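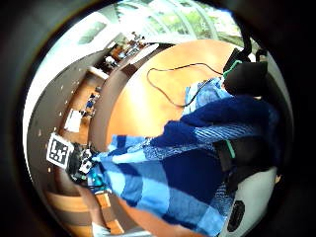
ARELLANO, December – The Thursday market shuts at two, and by half past one the blanket sellers have stopped being polite about it. Araceli Serrano has 109 of them left to shift and a van that, she tells me, holds rather fewer.

I came for one blanket. My flat is heated by a boiler that treats winter as a matter of opinion, and my landlord, consulted by phone, suggested layers. So did the previous tenant, in a note I found taped inside the airing cupboard.

The British have always preferred to warm the person and leave the room to fend for itself. My grandmother kept a blanket for the sofa, another for the car and a third, the good one, for visitors, who were never cold enough to be offered it. She'd have looked at Serrano's stall – tartans, checks, a mustard thing with tassels – and asked what was wrong with a cardigan.

Shazia Satti mends blankets two stalls along. She charges by the hole and has strong views on moths, tumble dryers and people who say "throw" when they mean blanket. "A throw is a blanket that costs more and covers less," she says, biting off a thread. Last year she patched 762 of them, mostly at the corners, where dogs start.

I went home with two. The boiler came on that evening for the first time in a week, and I sat under both of them anyway, far too hot, getting my money's worth.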